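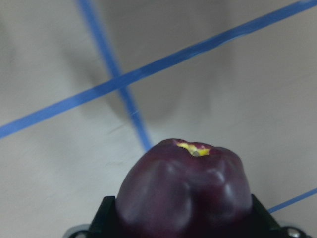 Zeltoston Work Surface Covering
Section 4: Fitting and Marking Out

4.1 Before you begin

Read this section in full before unrolling the covering. The Zeltoston covering is supplied on a card tube and must lie flat overnight in the room where it will be used. The table beneath must be clean, dry and free of old adhesive.

Note: Coverings supplied under order code 483 have a coated upper side. The coated side must face upwards.

4.2 Laying the covering

1. Place the tube at one short end of the table, with the loose edge towards you.
2. Unroll the covering slowly along the full length of the table.
3. Check that the overhang is equal on both long sides. It should measure 100 mm.
4. Smooth the surface by hand from the centre outwards. Slight wrinkling is normal at this stage and usually settles within 2 days.
5. Fold the overhang under the table edge and secure it with the Tatitent clips provided.

Caution: Do not use a hot iron on the covering. Heat will damage the coating and the damage cannot be repaired.

4.3 Marking out with tape

Low-tack masking tape should be used for all temporary lines. A strong colour such as blue is easy to see against a pale surface.

1. Mark the end points of each line lightly in pencil.
2. Fix the tape at one end and draw it out to the other before pressing it down.
3. Lay the longest line first and take all other measurements from it.
4. Where two lines cross, lay the second strip over the first without cutting either.
5. Press each strip down firmly with a dry cloth.

Note: Tape fitted in a cold room may lift at the ends. Replace any strip that has lifted. Do not add a second layer.

4.4 Removing tape

Tape should be removed at the end of each term and, in all cases, before the yearly inspection in April. Pull the strip back slowly and keep it close to the surface. Any residue may be cleaned with Baka mild cleaner on a damp cloth.

Caution: Do not use a blade or scraper.

4.5 Replacement parts

Clips and spare coverings may be ordered from the Woldegiorgis supply office. Clips are sold in boxes of 100. Please quote the order code printed inside the tube.

Section revised January 14, 2022.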